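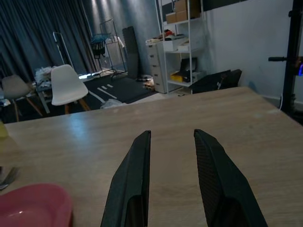 Wodano Gallery: Table Clearing, Winter Build
Posted by Alby Ashby, Friday, January 19, 2024

Welcome to the picture page for Wodano, our planning and control stack for picking up everyday things off a table! I write most of the planner, so expect a lot of planner talk. The big change since the May build is that the grasp scorer and the motion planner finally share one view of the table, straight from the wrist camera, and wow does it make debugging more fun.

Wrist view, fingers open
Pink bowl at the lower left, fork tines just above it, and plenty of bare wood-grain tabletop in the gap between the fingers. I love this kind of view for testing because both objects are only partly visible. The old scorer would happily rank a grasp on half a bowl. The new one marks anything touching the border as unfinished and asks the planner for a better look first.

The glare on the left part of the table is worth a mention too. Soft reflections on pale wood used to come back from segmentation as thin flat objects, and Draser (our labeling tool) now lets you paint them out once and carry the mask through a whole run. We did 400 runs that way in a week - a huge help.

Then there's the room behind the table: chairs, curtains, a white chest of drawers with things heaped on top, metal shelving with boxes. All of it goes through the same network, and the depth cutoff throws away whatever sits past the far edge of the table. That edge runs on a diagonal from this angle, so the cutoff is a fitted plane now and no longer a fixed distance. Bhattacharjee's plane fitter does it in 100 lines, and it's lovely code to read.

Last thing, the finger mask. The two fingers don't have the same outline in the camera, so each gets its own mask, redrawn from the joint reading every cycle. Stiscombe, our replay viewer, can overlay both on almost 500 saved runs.

More pictures when the regrasp branch is merged.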